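ok thread time. I finally finished clearing out my aunt's sewing room and I have opinions about thrift store fabric

first, if a bolt says "cotton blend" and there's no tag on the end, do the burn test at home before you cut anything. I made six placemats out of what I was sure was cotton. it was not cotton. the iron found out before I did

second, price. the place I go to in Nustimville charges by the pound on the big tables and by the yard on the wall. SAME fabric in both spots sometimes. always dig through the tables first

my best find ever was a heavy green upholstery remnant, nearly 10 yards, for less than I spent on lunch. it's been two couch cushions, a dog bed and a very ugly tote bag that I love

Maricruz Trujillo taught me to wash everything the minute it comes in the door. hot water, no softener, dry it all the way. I skipped this once with a red print and then made a pillow with white piping. so now I have pink piping

somebody asked about thread – please don't buy the old wooden spools to sew with. they're gorgeous, put them on a shelf! but give the thread a tug and half the time it snaps right off. I use new polyester for pretty much everything

patterns are the other trap. my aunt had 314 of them (I counted because my cousin Rutilio bet me there were under 200, pay up Rutilio). sizing in the old ones is all over the place, so measure the paper itself and ignore the number on the envelope

I kept 50 and the rest are going to Hermenegildo Salinas, who runs the Thursday – no wait, they moved it – the sewing night at the library. bring your own scissors, the ones there are terrible

buttons! I haven't even gotten to buttons. jars and jars. I'm sorting by color, Willy De Bruijn says sort by size, and we are not really speaking about it

next up is zippers, and whether you can save a sticky metal one with a pencil. (yes. rub the tip along the teeth, both sides, then run it up and down a bunch.) I'll do a proper post in August when I've got the machine back from the shop

anyway if you have a good use for a LOT of brown corduroy please tell me, replies are open
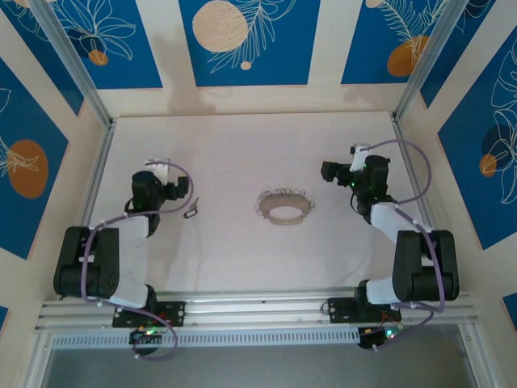
beige ring with the loopy rim, little dark loop off to the left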